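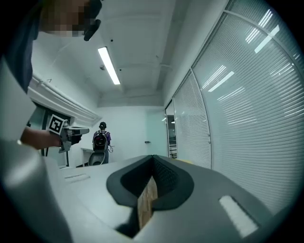

TOOLS / PERCEPTION

Ulska: marker tracking and time alignment for hand-held grippers

Version notes last revised 19/01/2021

Ulska is a small set of command line programs. It reads the recordings from hand-held grippers, finds the square markers in each image, and writes the pose of every gripper on one common clock. The output is meant for the Moltlow planner, but it is a plain table and you can read it with anything.

The package was first written by Agathe Vidal for recordings with one person and one gripper. Makis Zervas rewrote the detector so that it also works when several people stand close together, each with their own tool, and the markers turn up in the side of a very wide image.

What is in the package

ulska-split cuts a long recording into episodes.
ulska-detect finds the markers and saves their corners.
ulska-align estimates the time offset between two recordings.
ulska-pose computes the gripper poses from the corners and the lens file.
ulska-check draws the result back on the images, so a person can look at it.

The programs must be run in this order. ulska-check can be run at any moment after ulska-detect, and we advise to run it more often than you think is needed.

Installation

Unpack the archive, go into the folder and type:

make deps
make install

The tests take about 90 seconds on an ordinary laptop. If the test called wide_corner fails, your image library is probably compiled without the fisheye module. Please install that module first and compile again. Do not skip the test, since the later programs will run without any error and give you wrong corners.

Input

One folder per recording. The folder must contain the video, the file with the time stamps, and the lens file. The name of the folder becomes the name of the recording, so please use no spaces and no accents in it.

The lens file must come from the same lens. We tried to use one lens file for all the grippers and the error near the border of the image was much too large. In the middle it was acceptable, and for this reason we did not notice it for several weeks.

Marker types

Two kinds of marker can be listed in markers.cfg. The type "square" is a black pattern with a white border, and it is the default. The type "board" is a grid of black and white squares. You can use both types in the same recording, but each marker number must appear only once in the file. The printed size is given in millimetres, measured across the black part only. If you measure with the white border included, all distances will be too long by the same factor.
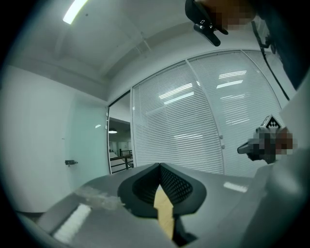 A checkered marker on a hand-held gripper, with horizontal blinds behind it.

Light backgrounds with thin lines

Blinds are difficult for the detector. The slats give many long parallel edges, and the ceiling lights reflect in the glass as bright streaks. The old detector often joined a slat edge with the edge of a marker and returned a shape with four corners which was not a marker at all. In the present version each candidate is first straightened with the lens file, and after this the inside pattern is compared with the list in markers.cfg. A candidate without a match is thrown away.

The option --min-side sets the smallest side of a marker, in pixels. The default is 52. With a lower value you will find markers which are farther away, but the processing becomes slow and the false candidates come back. If your room has plain walls you can try a lower value without much danger.

The option --mask takes a black and white picture of the same size as the video. Everything black in it is ignored. We mask the body of the gripper which carries the camera, since it fills a large part of the view and never moves in it. The mask must be made again every time the camera is taken off and mounted again, even when it looks to be in the same place.

Time alignment

ulska-align compares the movement of a marker seen by one camera with the movement measured by the camera on that gripper. For this it needs some motion. Ask each person to turn the gripper slowly left and right at the beginning of the recording, while the other camera can see the marker. The program uses the first 5 such turns and ignores the rest. When it finds fewer than four, it stops with the message "not enough motion" and writes nothing.

Output

poses.csv has one line for each marker in each image: time, marker number, position, rotation and a quality value between 0 and 1. The rotation is a quaternion and the real part is written first. The Rahman viewer expects it last, so use the option --real-last if you want to open the file there.

Faces and hands

ulska-detect reads images with pixelated areas without problem, as long as the blocks do not cover the corners of the marker. When a hand is pixelated close to the marker, please look at the result with ulska-check. If a corner is covered, the marker is lost for this image and the table has no line for it. We do not fill the gap by interpolation.

Known problems

A marker seen at a very flat angle can flip between two poses. The quality value drops when this occurs, but not always.

Folders on a network drive are read twice. It is only slow, the result is correct.

ulska-split does not accept a recording whose clock goes backwards. The Varkton logger sometimes writes such files after a restart. The script fix_clock.py in the folder extra repairs most of them.

Planned for June

Makis is working on a version of ulska-pose which uses the square and board markers together in one estimate. The format of poses.csv will get one more column at the end, and the existing columns will stay where they are.

Questions and corrections to this text can be sent to Agathe Vidal. Please attach the log file and your markers.cfg.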